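件名: Re: [gripper-eval] 双腕での指パッド比較と手首カメラの取り付け位置
差出人: Lærke Vestergaard
日付: 2019/09/05

Dumlaoさん、各位

Vestergaardです。返信が遅くなりました。Seresport側の双腕セルでの結果をまとめます。対象物はオレンジ色の小物、パッドは菱形目のものです。先に写真を2枚貼ります。 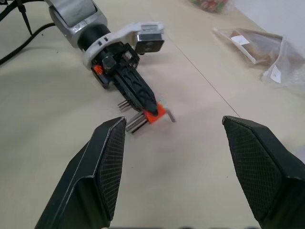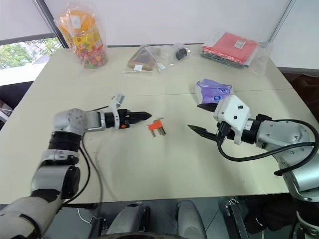

写真: 1枚目は手首カメラ、2枚目は頭部カメラの画像。

Milagros Dumlao wrote:
> 6月の打ち合わせで保留になっていた件です。Skelariの標準パッド(平滑)と
> 菱形目のパッドで、細い金属部を持つ対象物の保持に差が出るかを知りたい。
> 当方の単腕機では、平滑パッドだと受け渡し相当の外力で対象物が回ります。
> あわせて次の点も教えてください。
> ・手首カメラのブラケットは前回の図面のままか
> ・閉じ指令は位置制御か電流制限か
> ・対象物の姿勢推定に頭部カメラを使っているか

順に回答します。

1. パッドの差

菱形目のほうが良好です。把持、持ち上げ、もう一方の腕への受け渡しまでを一試行として307回実施し、失敗は27回でした。失敗の大半は受け渡し時の回転ずれで、落下は少数です。平滑パッドは条件をそろえた試行がまだ終わっていないため、数値での比較は控えます。予備試験の印象では、Dumlaoさんの観察と同じく、指先だけで浅く持ったときに対象物が回ります。

菱形目にも欠点があります。六角レンチの短い側のような細い丸棒を直接挟むと、棒が目の谷に沿って落ち着こうとするため、把持後の角度に癖が出ます。樹脂ホルダー部を挟む場合、この癖は見られません。1枚目の六角レンチセットのようにホルダーと金属部が近接した対象物では、把持点が少しずれるだけで結果が変わります。把持点はホルダー側に寄せてください。

2. 手首カメラのブラケット

図面から変更しました。前回の版では、指を全開にしたときに片側の指先が画像の端に寄りすぎ、左右の接触の検出に差が出ていました。現行版は取り付け角を起こしてあります。それでも1枚目のとおり、全開時には右の指の一部が画角の外に出ます。指先は両側とも入るので、接触判定だけなら支障はありません。指の根元まで見たい場合は、画角の広いレンズが必要です。

相手側の腕が自分の手首カメラに映り込む点にも注意してください。受け渡しの直前は、相手の指と対象物がほぼ同じ位置に来ます。Majumderの検出器は既定の設定だと黒い指を背景として扱わず、対象物の輪郭に含めてしまうことがあります。マスクを運動学から生成する方式に切り替えたところ、この誤りは大幅に減りました。

ケーブルは手首の回転範囲を全部使って確認してください。当方では、腕を低くした姿勢でケーブルがカメラ側に引かれ、外部パラメータが途中でずれた試行がありました。その分は上記の307回に含めていません。

3. 閉じ指令

位置制御で接触まで閉じ、そのあと電流制限に切り替えています。受け渡しでは、受け手側の電流が閾値を超えてから渡し手側を開きます。両方が保持している時間が長いと、2本の腕の位置誤差がそのまま対象物をこじる力になります。受け手側の手首は並進方向だけ柔らかくしました。回転方向まで柔らかくすると、かえって角度ずれが増えます。

4. 頭部カメラ

粗い位置決めだけに使っています。2枚目の距離だと、対象物は画像の中でかなり小さく、レンチの向きまでは安定して取れません。頭部で候補位置を出し、手首カメラに切り替えてから姿勢を推定する流れです。切り替えの時点で2つの推定値が食い違う場合は、手首側を優先します。

机の奥に置いてある袋入りの品は、今回の把持対象ではありません。透明袋は反射の出方が腕の位置によって変わり、頭部カメラの候補に誤検出として上がることがあります。作業領域を手前側に限定すれば避けられますが、Florwoodの制御ソフトでは領域の設定が起動時にしか読まれません。変更したら再起動が必要です。

未解決の点

・菱形目パッドの摩耗。交換時期の目安がまだありません。
・渡し手側を開く瞬間に、対象物がわずかに引き戻される現象。指の開き速度を落とすと軽減しますが、消えません。パッドの目が引っかかっている可能性があります。
・左右の手首カメラの露出差。自動露出を切ると、今度は片側が暗くなりすぎます。

Dumlaoさんへの質問です。単腕機で対象物が回ったとき、指先からの把持深さは記録していますか。記録があれば、当方の平滑パッドの試行も同じ深さにそろえます。電流の閾値も、使っている値をそのまま教えてください。換算はこちらで行います。

ブラケットの新しい図面は、穴位置を一か所直してから共有フォルダに置きます。旧版はまだ消さないでください。

Lærke Vestergaard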